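Zadport Locker and Shelving System
Installation and Use Guide
Section 4: Setting up a locker bank beside a window

4.1 Scope

This section covers the placement, leveling and first use of a Zadport locker bank with an open shelving bay. It applies to banks installed against a wall that contains an opening window. For free-standing rows, see Section 5. For wall anchors, see Section 3, which must be completed before any door is fitted with its key.

Units are delivered with the doors closed and the keys taped inside the shelving bay. Remove the tape before the bay is loaded. Adhesive left on the painted surface for long periods is difficult to clean off.

4.2 Before you start

Check that the following are at hand:

Spirit level
Leveling key (supplied)
Linking screws and washers, bag C
Shelf clips, bag D
Tape measure
Soft cloth

Two people are needed to move a unit. Do not drag a unit on its feet, as the leveling threads bend easily and cannot be straightened on site.

CAUTION: Do not lift a unit by the doors, the handles or the shelf edges. Lift by the base rail only.

4.3 Position relative to the window

1. Open the window fully to its tilted position and note how far the inner pane reaches into the room.

2. Mark the floor directly below the outermost edge of the pane.

3. Measure from the window frame to the planned side panel of the first unit. Leave a clear gap of 40 mm or more. If the window handle projects sideways, measure from the handle.

4. Close the window, open it again and confirm that the pane moves through its full range without passing the mark.

5. Check that the window ledge does not run behind the planned position. If it does, move the bank away from the window until the side panel clears the end of the ledge. Do not notch the side panel.

NOTE: Condensation can form on the window side of the bank during cold months. In January, or in any long cold spell, inspect the lower edge of the side panel and wipe it down where needed.

4.4 Ventilation

Each door has a set of slits near the bottom. Air enters through these slits and leaves through the gap at the top of the door. Both paths must stay open.

1. Keep bags, boxes and mats at least 300 mm from the front of the doors.

2. Do not cover the slits with labels, tape or notices. Labels belong on the upper half of the door.

3. Do not line the floor of a compartment with sheet plastic or foam. A folded sheet blocks the slits from the inside, where it is not noticed until the compartment smells.

4. Clean the slits with a soft brush. Pressure air drives dust into the compartment and should not be used.
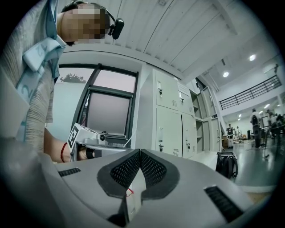 5. In rooms with a high ceiling or an open upper level, warm air rises away from the lockers and the lower compartments dry slowly. Leave the doors open for a time at the end of the day if damp clothing has been stored.

4.5 Leveling and linking

1. Set the first unit in place and turn each foot until it touches the floor.

2. Place the level on the top panel, front to back, then side to side. Adjust the rear feet first.

3. Open and close every door. A door that swings by itself shows that the unit leans – correct the feet, not the hinge.

4. Bring the next unit up to the first. Align the front edges by hand and insert the linking screws finger-tight.

5. Check the level across both units, then tighten the screws from the bottom up.

6. Repeat for the remaining units. Place the open shelving bay last unless the site drawing shows it elsewhere.

CAUTION: Do not use the linking screws to pull misaligned units together. The side panels will bow and the locks will bind.

4.6 Open shelving bay

The bay is intended for items in shared use. It has no lock and should not hold valuables or liquids in open containers.

1. Insert the shelf clips at equal height on all uprights. A clip is seated when its shoulder rests flat against the metal.

2. Lower the shelf onto the rear clips, then the front.

3. Press down on each corner. If a corner rocks, remove the shelf and reseat the clip below it.

4. Load the lowest shelf first. Heavy items stay below waist height.

Shelves may be moved after the bank is in use, but each must be emptied before its clips are taken out.

4.7 Keys and handles

1. Try each key in its own lock before handing it out. The key should turn without force.

2. Record the key number against the door number on the Inton key sheet, form 2.

3. Store spare keys away from the bank.

4. If a lock is stiff, apply dry graphite. Oil collects dust and makes the fault worse.

5. If a handle turns but the door stays closed, the cam has come loose. Do not pry the door. Order cam set Promura 2 and follow the sheet packed with it.

4.8 Routine care

Wipe painted surfaces with a damp cloth and dry them. White finishes show scuffs at shoe height, and these come off with mild soap. Scouring pads leave dull patches and should be kept away from the doors.

Check the linking screws after the first month and again whenever the bank has been moved.

Revision notes

Clearance at tilting windows added to 4.3. Step on shelf corners reworded in 4.6. Text by Ksawery Wieczorek, checked by Bogdan Chmielewska, 13 November 2022.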